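Tukdale Floor Mat, Green, Large
Sold by Kivow. Item 148. 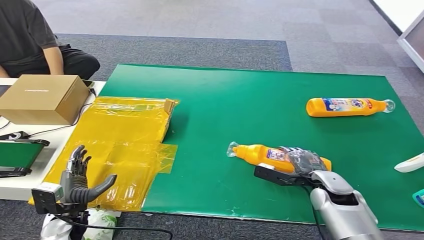 Green mat on gray carpet tile, with two orange bottles and a yellow bag on it.

I was asked to write this page because I was the one in the office who said we shouldn't stock a floor mat at all. Most of them curl, slide or smell like a tire for the first month, and the pages selling them tend to promise a new life. So take what follows as a mat described by someone who didn't want one.

What it is
A plain green mat for sorting, packing and other work done on the floor. It goes down over carpet or hard flooring and gives you one clear area to put things on. The supplier, Gernden, calls it a "total work surface system." It's a mat.

What it does reasonably well
Color is the best part. Orange bottles show up on it right away, and so do small white items, which tend to vanish on a gray carpet. If you sort bottles, bags and odds and ends on the floor, you'll spend less time patting around for the thing you just put down.

See-through bags are harder. A translucent yellow one lying flat picks up the light and is easy enough to find, but I'd expect a clear one to be more trouble. Gernden's sheet says "all packaging visible at a glance" and I asked them to take that off. They haven't.

What I don't believe
The sheet says the mat "stays flat for life." I've had ours down since October, so I can't speak for life. It also says bottles won't roll on it. A round bottle on its side will roll on nearly anything if you bump it — lay them down if you like, but don't buy the mat for that.

It's described as padded. There's a little give. If you kneel for a living, get knee pads.

Fitting it in
Measure your floor first, and leave a strip of carpet to walk on. People order the large and then find they have to step across their own work to reach the table. Cables are best kept off the mat if you have a choice, though a thin one lying across it does no harm.

Care
Sweep it, then wipe with a damp cloth. Roll it with the green side out. Don't fold it — the crease stays.

Price and sizes
Large, $69. Small, $53. We've sold more than 400 of the large, mostly to people who pack orders at home. The Cheon mat we also carry is thicker and comes only in dark colors, and I'd pick the Tukdale over it for small parts.

Returns are accepted if the mat is clean and rolled. Corner weights are not included, whatever the old listing said.

Page written by Woo-jin Ban, Kivow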